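首页　工单　知识库　服务状态　联系支持

最后更新：2024年1月13日
打印本页　｜　用电子邮件发送

工单标题：网店库存与仓库库存不一致，部分商品超卖
客户：Grellel（餐具与厨房用品零售）
产品：Jida 库存同步
处理方：Itness 支持组
提交人：Gus Van Dusen
负责人：Su-bin Byun
优先级：高
状态：已解决，待客户关闭

【问题描述】Gus Van Dusen

网店上显示有货的商品，仓库里已经没有了。昨天开始陆续有客人下单以后我们发不出货，今天早上客服收到的投诉里多数是这个原因。反过来也有，仓库明明有货，网店显示缺货，客人买不了。

我们在 Jida 后台看同步状态，每一次都是绿色的“完成”，没有报错。手动点“立即同步”也是完成，数量还是不对。

我们一共有 1,217 个在售商品编码。仓库那边的 Siv Blomqvist 昨晚把盘点表和网店导出的库存表对了一遍，数量对不上的有 314 个。表格附在工单里，第一列是网店的编码，第二列是仓库的编码，后面是两边的数量。

需要尽快处理，周转最快的那几个系列已经先手动下架了。

【回复】Su-bin Byun

收到，已接手。请先补充下面的信息：

一，网店最近有没有换过导入模板，或者换过导出库存表的软件。
二，仓库端是不是只有一个库位组在用，还是门店的库存也并进来了。
三，请把最近一次同步的详细日志导出来。位置在 Jida 后台的“同步记录”，点开任意一条，右上角“导出详细日志”，格式选文本，不要选表格。
四，在查清楚之前请不要再点“全部覆盖”。这个按钮会把网店数量整个改写一次，之后就没有办法比对改写之前的状态。

已下架的商品先不要动。

【回复】Gus Van Dusen

一，模板没有换过。软件要问 Siv。
二，门店的库存 12 月并进来的，门店和仓库现在在同一个库位组里。
三，日志见附件。
四，“全部覆盖”昨天下午点过一次，是我点的。点之前没有备份。

【内部备注】Su-bin Byun

看了日志。每次同步都有下面这样的段落，级别是“提示”，所以后台不会变红：

提示　行已跳过　原因：编码未匹配
提示　行已跳过　原因：编码未匹配
提示　行已合并　原因：编码重复，取最后一行

“未匹配”的行很多，“已合并”的行也不少。任务结束的时候只看有没有“错误”级别的记录，有提示也算完成。先按两个方向查，一个是编码为什么匹配不上，一个是为什么会有重复编码。

【内部备注】Su-bin Byun

从客户的对照表里抽了几行看。匹配不上的编码，网店端都是零开头，仓库端同一件商品的编码少了开头的零。例子：

网店：004417　仓库：4417
网店：000962　仓库：962
网店：031850　仓库：31850

不以零开头的编码都能匹配上。典型的表格软件问题，打开文本表再保存，编码列被当成数字，前面的零就没了。需要客户确认盘点表有没有经过手工打开。

但是这解释不了全部。对照表里还有一批编码是两边完全一样的，数量照样不同。先把第一部分说清楚，再查第二部分。

【回复】Su-bin Byun

第一个原因基本可以确定。仓库上传的库存表里，零开头的编码丢了前面的零，系统找不到对应的网店商品，就跳过了那一行，网店上的数量一直停在旧的数字。

请 Siv 确认一下，上传之前库存表是不是用表格软件打开过，并且点过保存。

【回复】Siv Blomqvist

打开过。以前是扫描枪的程序直接生成文件，直接上传。门店并进来以后，门店的数量要手工加一列，所以现在每天早上我会用表格软件打开，把门店那一列贴进去，保存，再上传。

我看表格的时候编码就已经没有零了，我以为那只是显示的问题。

【回复】Su-bin Byun

谢谢，明白了。打开以后看到的已经是转换过的结果，一保存就写进文件里了。

临时办法，今天就可以用：

先新建一个空白表格，不要双击打开库存文件。从“数据”菜单里选择从文本导入，选中库存文件，走到列格式那一步，把编码列改成“文本”，再完成导入。检查前几行，零开头的编码应该原样显示。然后贴门店那一列，另存为文本表格式。保存以后不要再双击打开检查，要检查就用记事本一类的纯文本编辑器。

今天的文件做好以后先不要上传，发到工单里，我这边先在测试环境跑一次。

【回复】Siv Blomqvist

做好了，见附件。编码列用纯文本编辑器看过，零都在。有一个地方不确定，门店那一列里有几行是空的，是填零还是留空？之前我都是留空。

【内部备注】Su-bin Byun

空值的问题要注意。查了 Jida 的导入说明，数量列为空时按“不更新”处理，不是按零处理。也就是说门店卖完了、那一格留空的商品，系统会继续用上一次的门店数量。这可能就是第二部分的原因之一。转给 Guadalupe Montes 看一下导入程序，文档和实际行为不一定一致。

【内部备注】Guadalupe Montes

看过代码，和文档一致。空值等于不更新，零才是零。这个规则是给只想改部分商品的客户用的，不能直接改掉。

另外在测试环境跑了客户今天的文件，有两个发现。

零的问题修正以后，“未匹配”的提示全部消失。

“已合并”的提示还在。原因是门店和仓库现在在同一个库位组里，而门店收银系统自己也在往这个组里推送数量。同一个编码在一个批次里出现两次，一次来自上传文件，一次来自收银推送，程序取最后到的那一行，不相加。谁后到就用谁的数量。所以这部分商品的数量有时候是对的，有时候不对，要看当天哪边先到。

这个组的“重复编码处理方式”设置是“取最后一行”，是建组时的默认值。只有一个来源的时候没有影响。

【回复】Su-bin Byun

第二部分也查到了，是两个问题叠在一起。

第一，门店数量那一列空着的格子，系统按“不更新”处理。门店已经卖完的商品请填零，不要留空。

第二，门店的数量现在有两个入口。一个是 Siv 每天手工贴进文件的那一列，另一个是门店收银系统自动推送。两边写的是同一个库位组，后到的会盖掉先到的。如果收银推送后到，网店上就只剩门店的数量，仓库的数量整个丢掉。

建议的做法是把门店和仓库拆成两个库位组，网店的可售数量设为两组相加。拆开以后，Siv 不需要再手工贴门店那一列，扫描枪程序生成的文件可以和以前一样直接上传，不必经过表格软件，编码丢零的问题也就不会再出现。

需要客户确认两件事。收银推送是谁在什么时候打开的？拆组以后财务那边的库存报表会变成两行，是否接受？

【回复】Gus Van Dusen

收银推送是门店换新收银机的时候供应商帮忙打开的，我们这边没有人知道它会往网店写数量。手工贴的那一列可以取消。

报表的事我转给财务 Young-sook Sung。

【回复】Young-sook Sung

分成两行可以，但是月末的库存金额报表需要一个合计行，现在的格式是按商品编码取一行的，分成两行以后我的查找公式会只取到第一行。能不能在导出的时候选合并？

还有一个问题，12 月的月末报表是不是也受影响？那个月的数已经交出去了。

【回复】Su-bin Byun

导出时可以选合并。“报表”里选“库存金额”，展开“高级选项”，勾选“按编码合并库位组”。勾选以后每个编码还是一行，数量是两组之和，公式不用改。这个选项不会记住，每次导出都要勾一次，可以存成报表模板，下次直接选模板。

关于月末报表，库存金额报表取的是仓库端的台账，不取网店的可售数量。这次出错的是写往网店的那一段，台账没有被改过。不过门店的数量是不是重复计入了台账，我这边还要核一下，核完再答复。

【内部备注】Guadalupe Montes

核过了。收银推送写的是可售数量表，不写台账。手工贴的门店列写台账。所以台账里门店的数量只有一份，没有重复。但留空的那些行在台账里同样是“不更新”，门店卖完的商品在台账里还挂着旧数量。影响的行已经导出，附在后面，给财务自己判断要不要调整。

【回复】Su-bin Byun

给 Young-sook：门店数量没有重复计入。但门店那一列留空的商品，台账里保留的是上一次填写的数量，可能偏高。受影响的行见附件，列里有编码、台账数量和最后一次更新的来源。是否需要调整已交的报表由贵方决定，我们不改历史台账。

给 Gus 和 Siv：拆组的步骤如下，请在网店下单少的时段做，过程中网店会暂停更新数量，客人仍然可以下单。

先在“同步设置”里把自动同步关掉，确认没有正在跑的任务。然后在“库位组”里新建一组，命名随意，把门店的库位从原来的组移到新组。移动的时候会问是否连同数量一起移，选“否”，新组从零开始，等收银推送来填。接着打开收银推送的设置，目标改成新组，点一次“推送全部”。推送完成以后看新组的数量，抽几件和门店货架对一下。

门店对好以后再处理仓库组。用扫描枪程序生成一份完整的库存文件，不要打开，直接上传。上传时导入方式选“完整”，不要选“增量”。看日志，应该没有“未匹配”，也没有“已合并”。

最后在“可售数量”里把来源改为两组相加，重新打开自动同步。

【回复】Siv Blomqvist

按步骤做了。门店组没有问题，货架上抽的几件都对。

仓库组上传以后日志里还有 12 行“未匹配”。文件没有打开过，直接传的。日志附上。

【内部备注】Su-bin Byun

看了这 12 行。编码前面的零都在。其中大部分编码尾部有一个字母，网店端是大写，扫描枪文件里是小写。剩下的在网店端查不到，像是已经删除的商品。请 Guadalupe 确认匹配时是否区分大小写。

【内部备注】Guadalupe Montes

区分。有个“忽略大小写”的开关，在组的设置里，原来的组是打开的。为什么现在是关的，查了操作记录，是拆组时点了“恢复默认”。

【回复】Su-bin Byun

请在仓库组的设置里重新打开“编码忽略大小写”，再传一次同一份文件，不需要重新生成。我的步骤里没有写到这一项，已经补进去。

查不到的编码请和网店商品列表核对。如果商品确实已经停售并删除，日志里会一直有这几行提示，可以在仓库端把编码标为停用。

【回复】Siv Blomqvist

开关打开了，重传以后只剩 2 行未匹配，都是去年停掉的调料罐，仓库里也没有货了，已标停用。再传一次，没有提示了。

“已合并”一行也没有。

【回复】Gus Van Dusen

下架的系列已经重新上架。抽查了碗、盘子和刀叉几个分类，网店数量和仓库加门店的数量一致。

还有几件事想问：
一，已经超卖的订单怎么处理，系统里能不能批量标出来？
二，下次再有大量行被跳过，后台能不能变成红色或者发邮件？绿色的“完成”让我们晚发现了很久。
三，“全部覆盖”这个按钮能不能对普通账号隐藏？

【回复】Su-bin Byun

一，可以。在“订单”里按“可售数量小于零”筛选，再限定未发货。筛选结果可以批量加标签，但不能批量取消，取消和退款要在网店那一端做。

二，可以发邮件。在“通知”里新建规则，条件选“跳过行数”，阈值填零以上的任何数都可以，建议先填得低一点，收到太多再调高。颜色目前不能改，已经作为功能建议提交给开发，没有时间表。

三，可以。在“角色”里编辑普通账号的权限，去掉“覆盖可售数量”。管理员账号不能去掉这一项。

【回复】Gus Van Dusen

通知规则建好了，收件人是我和 Siv。权限也改了，现在只有管理员能看到那个按钮。

超卖的订单客服在逐个联系，有的客人愿意等补货，有的换了同系列的别的尺寸。

【回复】Siv Blomqvist

连续几次自动同步都正常，没有提示。手工贴门店列的那一步已经从早班的流程单里划掉。扫描枪电脑上的表格软件我把文本表的默认打开方式改成了纯文本编辑器，以后谁双击也不会再丢零。

【回复】Young-sook Sung

报表模板存好了，合并后的格式和以前一样。附件里受影响的行已经看过，差异会在本月调整，上月的报表不重出。财务这边没有其他问题。

【处理结果】Su-bin Byun

原因：
库存文件经表格软件打开并保存，零开头的编码丢失前导零，对应的行被跳过。
门店数量列留空，系统按不更新处理。
门店收银推送与手工上传写入同一库位组，重复编码取最后一行。

处理：
门店与仓库拆为两个库位组，可售数量改为两组相加。
扫描枪文件直接上传，取消手工合并。
仓库组打开“编码忽略大小写”，停用已停售编码。
新建跳过行数通知，收回普通账号的覆盖权限。

遗留：
拆组步骤的知识库文章已补上大小写开关一项，等待审核发布。
同步状态颜色的功能建议由开发跟进，不在本工单内更新。

客户确认后关闭。关闭以后如需重新打开，直接回复本工单的通知邮件即可，附件会保留。

附件：对照表、同步详细日志、修正后的库存文件、受影响台账行

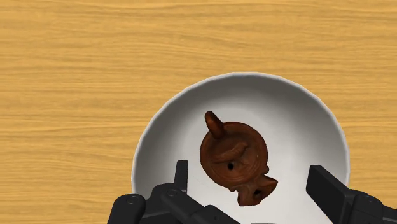 白色圆碗，浅色木纹桌面（渲染图）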